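Student club wants its robot to restock the snack shelf. Not everyone is sold

March 2021

TREDARD - The pitch from the robotics club at Tredard's technical college is easy to follow. Put a small shelf on a table, put some drink cans around it, and have two robot arms do the job of a stock clerk. The club calls the project Clodance and will enter it in the Shahbazi Student Challenge this October.

Whether it amounts to more than a good demo is a harder question, and an evening in the club's workspace did not settle it. 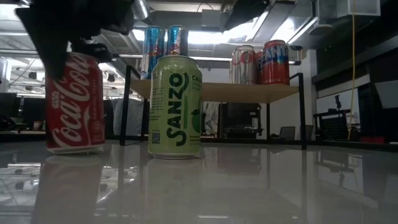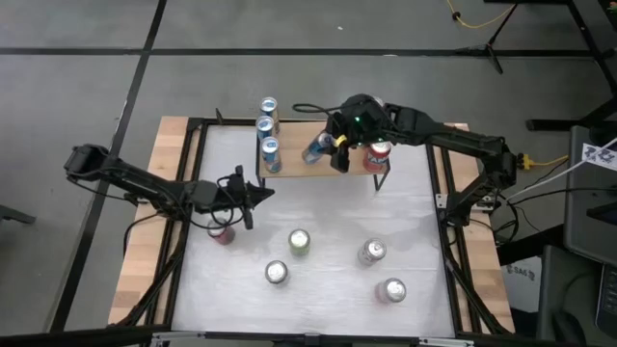 Cans, a small shelf and the club's grippers at the Clodance workspace.

The task sounds simple. Cans start out on the table and on the shelf, and the arms are supposed to sort them into the right spots, with matching cans kept together. A person does this without thinking. Students on the team say that for a robot it is a real test, given that cans are round, shiny and easy to knock over, and that a shelf leaves little room for an arm to reach in from above.

Fair enough. But the club's progress report, handed out to visitors on a single sheet, leans hard on one big number. It says the team has recorded 1546 practice moves so far. The sheet does not say how many of those ended with a can standing where it was meant to be. Asked about that, members said they had been keeping everything, good and bad, and would sort through it before the competition. It would have been nice to see that sorting done before the number went on a handout.

The sheet is also vague about who is doing the work. Most of the practice moves were made with a student guiding the arms by hand controls, and the plan is for software to learn from those recordings. That is a common way to go about it, and there is nothing wrong with it. Still, a parent reading "our robots restock a shelf" could be forgiven for thinking the robots already do so by themselves. When visitors asked to see a run with no student at the controls, they were told the software was being reworked and to come back later in the term.

The club has 4 core members, all second-year students, and they are plainly putting in the hours. They were open about the trouble they have had. Reflections off the cans confuse the software when the ceiling lights are on. Slim cans tip more than standard ones. Moving the shelf by the width of a finger can spoil a whole afternoon's work, one of them said, and then the whole setup has to be measured again.

Those are the answers that should be on the handout. They say more about what the students are learning than the line claiming Clodance could "change the way small stores do business." A small store in Tredard has a teenager who can fill a cooler in a few minutes and also run the register.

Money comes into it too. Doltine, a local parts supplier, is covering the entry fee and has its name on the club's banner. The company has not said what it expects in return. The college says no class funds were used, though it would not give a total for what the equipment cost.

Rules for the Shahbazi event may bring some clarity. Teams get one table, one shelf and a set of cans picked by the judges on the day, and no one may touch the controls after the start signal. A can that falls over counts against the score. So does one put in the wrong place.

The club plans an open practice before then, with the controls switched off for at least part of it. Members said they would post results from that session, including the failed runs. The date has not been set.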